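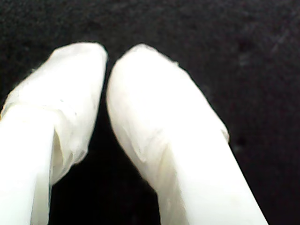

The Drawer Under the Phone

My mother had a drawer under the kitchen phone, and I swear half my childhood came out of it. Rubber bands, stamps, a key to a house we'd already sold, birthday candles burned down to stubs. When I moved into my own place in Oksanen last February I told myself I'd never keep one. I was going to be a labeled-bins person!

It took me 11 days. A screwdriver went in first, then the warranty card for the toaster, then a takeout menu from a noodle place I've still never ordered from. By spring the thing wouldn't close unless you pushed down on the middle with the flat of your hand — a move I learned at the age of three, so at least I had the skills.

I started asking people about theirs, mostly in line at the Clodard market, where everyone's stuck waiting for bread anyway. Folks will dodge a question about their salary or their marriage, but ask what's in the junk drawer and they light up. One woman had 8 tape measures (she buys a new one whenever she can't find the others). A man with a dog under his arm told me he kept his late father's exactly as it was, dead batteries and all, and moved it to the new kitchen in one piece. He just slid the whole drawer into the back of the car.

I also tried the cure. There's a home store called Zerex out past the highway that sells drawer dividers, and I spent a happy hour there and way too much money. The dividers were lovely. For two weeks the paper clips lived with the paper clips, and I kept opening the drawer just to look at it. Then I needed a place for a bicycle bell, and there's no compartment for a bicycle bell, so it went on top of the stamps. You know the rest.

The dividers are in the hall closet now, in case anyone in the Plirnero Street building wants them. I've gone back to the loose method, with one rule I stole from the bread line: when it won't shut, you take out three things, any three, and find them a home or let them go. Last time I gave up a padlock with no key, some dried-out glue, and the noodle menu.

I fished the menu back out of the trash before bed. The place is open until 11 and I hear the dumplings are good.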